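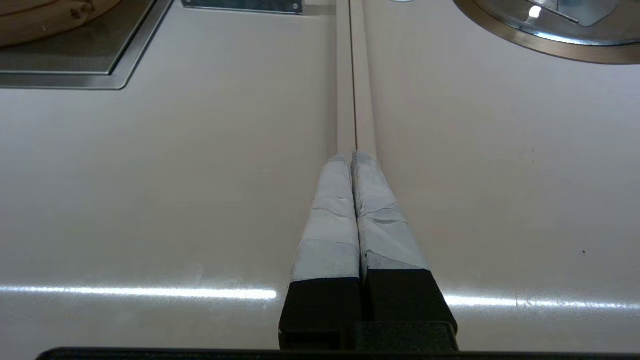 # Chapter 8: Reading a Parish Account Book

I came to churchwardens' accounts by the back door. I was in Stomville looking for something else entirely (a lost well chapel, which I never did find) when the archivist put a fat, badly rebound volume in front of me and went off to lunch. By the time she got back I'd forgotten the chapel. I was deep in candle wax!

Wax is where I'd like you to start too. Medieval parishes bought an awful lot of it, and the people who paid for it wanted their money's worth written down. In the Stomville book there are 2,708 entries, and a good many of them record lights kept burning before one saint or another. Sermons tell you what people were supposed to believe – the wax bills tell you which saint they'd put a penny towards.

We'll be working with two parishes in this chapter, Stomville and its smaller neighbour Hemar. They shared a market and a mill, but they didn't share their saints. Hemar kept 21 lights at its busiest and Stomville only eight, even though Stomville was much the richer place. I puzzled over that for a whole winter. Chie Amano, who edited the Hemar accounts, thinks it comes down to guilds, and section 8.3 sets out her case. I'm still not quite convinced, and I'll say why when we get there.

A few practical points before you open the extracts. The accounting year ran from March to March, so an entry near the front of a book may belong with the one before it. Spelling is all over the place, and the same warden can turn up under three versions of his name on one page. Read the entries aloud if you get stuck. It feels silly, but it works for me nearly every time.

## 8.1 Who kept the book?

Wardens were usually chosen in pairs, and most of them couldn't write much beyond their own names. The handwriting you'll meet in the first extract belongs to a paid clerk, who charged fourpence for the job and entered his own fee on the last line.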